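Subject: Re: [fonwood-home] Mesh bags – worth it or not?
From: Reet Ozoliņš
To: Fonwood household list
Date: 8 February 2025

Hello Noura and everyone,

Sorry to be slow getting back to you. I wanted to sit down with a cup of tea and do it properly.

Noura Shboul wrote:
> Has anyone found a mesh wash bag that lasts? Mine came from the
> discount bin in October and the cord has already pulled right
> through the hem. I mostly need it for tights, my good bras and
> the Bauerfeind knee sleeve, which grabs onto everything else in
> the load. Also, do you all do the bags up before they go in, or
> just fold the top over? Mum always folded.

I'm a great believer in them, I have to say. I own three now, and I'd happily have a fourth if there were room on the hook behind the laundry door. The ones I like have the honeycomb sort of netting with a proper fabric band around the opening. I find the band takes the strain when you pull the cord, and I suspect your discount one had only a thin folded hem, so the poor thing never stood a chance.

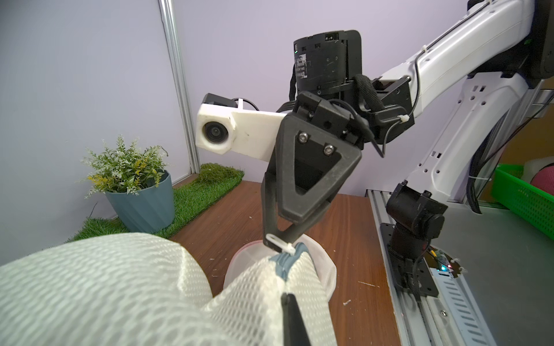 White mesh bag with the grey-blue band and the little white toggle at the top.

As for doing them up, I'm afraid I disagree with your mum! I pull the cord snug, slide the toggle right down and then tuck the loose end inside the bag. I used to fold the top over as well, until a whole load of Elis's football socks came out wrapped around my one nice cardigan like spaghetti. If your toggle slips, tie a knot behind it – a plain one, loose enough to pick undone with your nails.

Don't overfill it, either. I stop when it's a bit over half full, so things can still move about in there. I'd give the knee sleeve a bag to itself, with the straps done up first if it has any, and check the tag for the temperature.

Mine live in the laundry, but they do wander. They're very good for pegs, and for bath toys when my sister's little ones come to stay. I've even had onions in one (a new one, I promise).

The shop on Flamthorpe Road had some last time I was in, down the back near the ironing board covers. I can pick one up for you on Tuesday if you'd like, just let me know what size.

Love to your mum, folding and all,
Reet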